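Wir verwenden Cookies, um Inhalte zu personalisieren und Zugriffe zu analysieren. Einstellungen | Alle akzeptieren

Kauft weniger Finger!

20/04/2021

Ich habe in den letzten Wochen zwei Greifer gegeneinander antreten lassen, den Parallelgreifer von Wostetti und den dreifingrigen von Zestuteck, und ich muss jetzt mal was loswerden: Wir reden in der Branche viel zu viel über Finger und viel zu wenig über die Regler dahinter! Drei Finger sehen auf der Messe toll aus (ich stand auch mit offenem Mund davor), aber bei mir auf dem Tisch haben sie vor allem für längere Abende gesorgt.

184 Griffe habe ich protokolliert, gleicher Arm, gleiche Geschwindigkeit. Der Dreifinger ging 28-mal daneben, der schlichte Zweifinger 16-mal. Klar, das ist keine Studie, und Osian Bowen hat mir prompt geschrieben, ich hätte den Dreifinger bloß schlecht eingestellt. Mag sein – aber genau darum geht es mir doch! Wenn ich nach zwei Wochen immer noch an Parametern drehe, die im Handbuch auf einer halben Seite abgehandelt werden, dann nützt mir der schönste dritte Finger nichts.
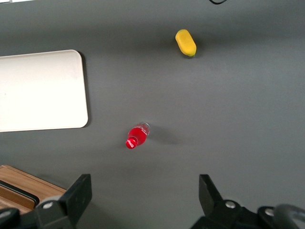 Parallelgreifer gelten ja als langweilig, und bei Kugeln oder irgendwelchen Knautschteilen verstehe ich das sogar. Für mich entscheidet sich aber viel vor dem Zufassen, nämlich daran, ob die Kamera am Handgelenk zwischen den Fingern noch genug sieht. Bei so einer liegenden Flasche mit roter Flüssigkeit, die zum Boden hin klar und farblos wird, will ich freie Sicht auf beide Enden haben, und die habe ich mit zwei offenen Fingern. Das gelbe Ding weiter hinten ist dagegen dankbar: rundlich, kräftige Farbe, viel Platz drumherum. Mit dem Dreifinger hing mir ständig irgendwas Schwarzes mitten im Bild, und der Onosex-Regler hat dann brav auf den eigenen Finger scharfgestellt.

Im Juni will ich das Ganze mit der Steuerung von Lewis wiederholen, dann darf Osian die Parameter setzen und ich halte den Mund. Bis dahin bleibt der Zweifinger dran.

7 Kommentare | 12-mal geteilt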